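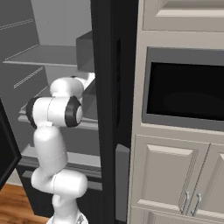
Menside publishes comparison of two arm controllers in simulated kitchen

Hornden, Wed 13 November – Menside, a maker of test software for household robots, today published the results of a comparison between two arm controllers, Flamcombe and Nakajima. Both controllers were tried with the same white arm model in a simulated kitchen, so that the differences in the results come from the controller only.

The comparison has 18 tasks, among them reaching to a shelf inside an open refrigerator and moving near a countertop without touching the cabinets. In total 1,173 runs were recorded in October. The full log of each run can be downloaded together with the kitchen model.

The Flamcombe controller completed more of the refrigerator tasks. Its movements are slower, but it stopped earlier when the tip of the arm met a shelf edge. The Nakajima controller was faster at the countertop and needed fewer corrections of the wrist. In 156 runs neither of the two settings was clearly better, and these are listed separately in the report.

"Refrigerator shelves are difficult for an arm, the space is narrow and the door stays close to the elbow," said Ji-hoon Gil, who led the tests at Menside. "We wanted to give the numbers for each task and not one final score. A customer who works mostly at the counter should look at the counter tasks first."
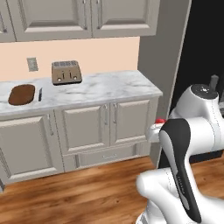
The arm model beside the countertop of the simulated kitchen, with toaster, cutting board and knife.

Menside will repeat the comparison with a second arm model next year. Developers of other controllers are invited to send their software for this round – the conditions are given in the last chapter of the report.

The report is free of charge. Press contact: Ji-hoon Gil, Menside, Hornden.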